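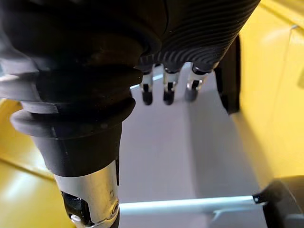

Words by Ntombi Makhubela
Visits and outings, September

I had been promising myself a trip to the Trendemwood open day for three years running, and three years running something had come up, so when Xolani Fourie rang at half past seven in the morning to ask if I wanted the spare seat in his car, I said yes before I'd found my shoes. It's 76 kilometres from my front door to theirs, most of it pleasant, and we were parked on the grass by ten with a flask of tea still half full.

Trendemwood makes containers. Bins, tubs, trays, crates, the sort of thing you have in your garage and never think about until the lid splits. I have thought about them a good deal since! The bright yellow with the pale grey-white floor was the one I kept coming back to. Those yellow walls are a lovely warm colour, somewhere near a good custard, and the pale floor does exactly what you want it to do, which is let you see what you've dropped in there. My own button tin has a dark bottom and I have lost more needles in it than I care to admit.

Our group was taken round by Vusumuzi Engelbrecht, a patient man with a very quiet voice, and those of us at the back missed a fair bit whenever the fans came on. I did catch that the catalogue runs to 391 items, and that the oldest of them, a plain stacking tray called the Terketti, has hardly changed since his first week there. They let us handle one. It had a pleasing weight and a rolled edge that didn't bite into the fingers, and Xolani carried it about for so long that I thought we should have to pay for it.

After that came the colour room, my favourite part of the day. Little sample squares hang on hooks from floor to ceiling, and you may take them down and hold them up to the window as long as you put them back where they belong. I spent a happy quarter of an hour among the yellows – there are far more of them than you would think – while the rest of the party went on ahead to the packing hall.

Lunch was in the canteen, run for the day by Sibiya, the bakery from the village. They had brought 600 cheese scones and were down to the last tray by one o'clock, so do go early if you go next year. I had two, and a slice of ginger cake.

The shop by the gate sells seconds at very kind prices. I came home with two small tubs and a lid that fits neither, and Xolani bought a Heltberg crate for his boots. Parking is free, the paths are level, and there are benches outside the canteen, though only one of them was in the shade.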